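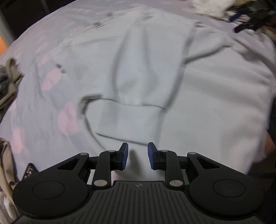 Step 6 test pile: gripper open, blue pads facing each other, garment on the bed.

4 min read

Part 2: Setting up the gripper for laundry runs

Okay, so if you followed Part 1 you've got a Zoston hand gripper bolted together and talking to your laptop. Nice! Now comes the bit I like best, which is getting it to pick up clothes. I do all my testing on the bed at home and save the bench at Skalitport (our shared workshop) for anything that makes sawdust.

Before you start, charge the battery pack and find the small hex key. You'll want it for step 3.

1. Hold the gripper with the power off and open the fingers by hand, slowly, as far as they'll go without forcing. You should feel the same drag all the way out.

2. Check the pivot pins on both linkages. Wiggle each arm sideways. A tiny bit of play is fine, a click isn't.

3. If you get a click, snug that pin up a quarter turn and try again. Don't crank it! I did that on my first build and the left finger lagged behind the right for a whole weekend.

4. Wipe the blue pads with a barely damp cloth and let them dry. Lint builds up fast and then thin cotton just slides out.

5. Power on and run the Dovhaniuk calibration script. It closes the fingers, opens them, and prints a number for full travel. Mine reads 3,249. Yours will be different, so write it on some tape and stick it to the battery pack.

CAUTION: Keep your fingertips away from the linkage while the script runs. The arms fold in toward each other and they will pinch you.

6. Drop a hooded sweatshirt or a light jacket on the bed in a heap. Don't smooth it out. Come in from above with the gripper open and aim for a fold or a cuff, something that stands up a little and gives the pads an edge.

7. Close at force setting 400 and lift straight up. If the fabric slips, go up in small steps. If it bunches and you hear the motor strain, back off right away.

NOTE: Move slower than feels natural. When I rush, my recordings come out smeared and I end up doing the whole set over.

8. Do 3 good lifts in a row before you change anything else, then save your settings under a name you'll recognize in October. (I have a file called "newnew2". Learn from me.)

If the fingers stop short of closing, go back to step 2 and look for thread caught around a pin. Tweezers work great.

Part 3 covers folding, plus the Prutmont wrist mount.

Comments

Sheila Ashworth: Does 400 work for towels? Mine keeps dropping them.

Wing-yan Mok: @Sheila I had to go higher for towels, and I grab the hem. Clean pads helped too.

Sheila Ashworth: Hem did it, thanks! Also my travel number changed after I tightened a pin, so rerun step 5 if you do that.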